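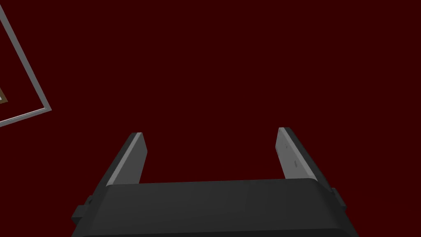

Step 3: Get the wrist view going in the sim before you touch the real arm

Okay, so if you followed steps 1 and 2 you've got the arm model loading and the joints moving the right way. Now we add the wrist camera, and I promise this is the fun part!

I parent the camera to the palm, sitting behind and a bit above it, looking out past the fingers. You want to see the top of the palm, both fingers right to the tips, and plenty of whatever you're reaching for. My first try had it so close that the palm filled everything, so I kept backing it off in tiny nudges until I liked it.

Colour matters more than I figured it would. My gripper is dark grey, and on the default grey floor I couldn't tell where the fingers stopped. I swapped the work surface for a deep maroon (plain, no texture) and gave the inner faces of the fingers a lighter grey, and now the gap between them is dead easy to pick out. Any strong colour should do the trick – just stay away from charcoal.

Step 4: Open and close it, slowly

Set the gripper wide open and have a look at the view. Then close it with the slider. Mine runs from 617 open to 2000 shut, but those are servo numbers for my own build, so read yours off the controller. If one finger moves and the other sits there, you've forgotten the mimic joint. I've done that more than once.

Shengli Cao at our shared workshop got me into the habit of running 30 open-and-close cycles in the sim before plugging anything in. It's boring, so I make tea. But he's right, a bad limit shows up early and you don't strip a gear finding it.

Step 5: Move over to the bench

Same camera position, same colours if you can manage it. I painted an old Kastby shelf for the work surface, two coats, and let it dry in the garage over a hot July afternoon. Clamp it down well. Start the real servos at low speed and keep a hand near the power switch.

Next up is picking up a block, once I've sorted my cable mess.

Comments

Ruxandra Manole
Does the camera position have to match exactly on the real one? My bracket sits a bit higher than in my model.

Laurier Campbell
@Ruxandra I just measured my bracket and changed the model to suit. Way easier than reprinting.

Nathalie Kowalchuk
My closed value is 800 and the fingers still don't meet. Wrong horn position maybe?

Carter Lévesque
Mimic joint. Thank you. That was my whole evening.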